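I've been going along to the robotics club at Dunbridge for two winters now, first as a lift home for my nephew and then, somehow, as a person with a key to the cupboard. And I've got an opinion, which I've been boring my family with since March, so now it's your turn: school robotics clubs should spend a lot less time on competitions and a lot more time on soft, awkward, boring household stuff.

I know how that sounds. The Halvorsen Cup is the best day of the year for most of those kids. There's a hall full of noise and gaffer tape, somebody's wheel comes off, somebody cries, somebody's dad shouts at a referee. I love it! But look at what the robots do there. They push hard plastic blocks across a flat mat, and the blocks are all the same size and always start in the same place. You get 200 points for a full row and you lose the lot if you cross a line. Our team worked out that the fastest way to win was to never really look at anything. The robot just drove a memorised route with its eyes shut, more or less, and it scored 302, and everyone cheered (me too, I had a sore throat until Monday).

Then the spring term came and the kids picked their own project, and they picked putting things away. It was a proper argument. Half of them wanted a robot that threw balls. What won it was one of the younger ones saying her gran can't manage folding any more, and could they do that, and then it was very hard to go back to talking about balls. They called it Gulura -- I've asked what it means and had several different answers.

Well, it was miserable for weeks. Cloth is horrible. A block stays a block wherever you put it, but a blanket is a new shape every time you so much as breathe on it. The kids do most of their work with a hand-held gripper that has a camera on it, going through the job themselves so the software has something to learn from, and then they sit and argue over the footage. They've got 89 clips they're happy with and a much bigger heap they aren't. One entire Friday went on glass, and what glass does to anything you look at through it.

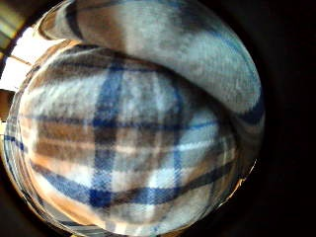
Bence Pap read a draft of this and wrote back that I was being unfair to the Cup. Kids need a finish line, he said, and a term of staring at blankets would have had him out of the door at thirteen and into the football team. He also said that a memorised route is still a route somebody had to work out, and that his own lot learnt more about friction and batteries from one bad heat than from any amount of tidying.

He's got a point about the finish line. We did lose two members that term, and I don't think either of them was wrong to be bored. I'd still say the ones who stayed came out asking better questions. A straight stripe on a blanket bends once it's behind a curved side, so which line should the robot believe? Where does a fold stop and the next bit start? If it's all one fabric, what counts as the edge? I couldn't answer any of those, and I did physics. At the Cup the questions are mostly about the rule book.

The money doesn't help, mind you. Entering the Cup costs us 900 pounds once you add the coach and the kit, and people will sponsor that because there's a trophy and a banner to put a logo on. I went to Destis, who have been good to us, and asked if they'd put something towards Gulura instead. Very nice man on the phone. He asked when the final was. I said there wasn't one, it was a blanket, and I could hear him trying to work out what the photo in the newsletter would be.

So what I'd like is a swap, and only a small one. Keep the Cup, keep the shouting dads, but give the spring to something floppy and make that count for as much as a trophy does. Let them show it half working. Let parents come in and watch a gripper miss the corner of a blanket over and over while a twelve-year-old explains, very patiently, why that's hard. I'd come to that -- well, I'd have to, I've got the key.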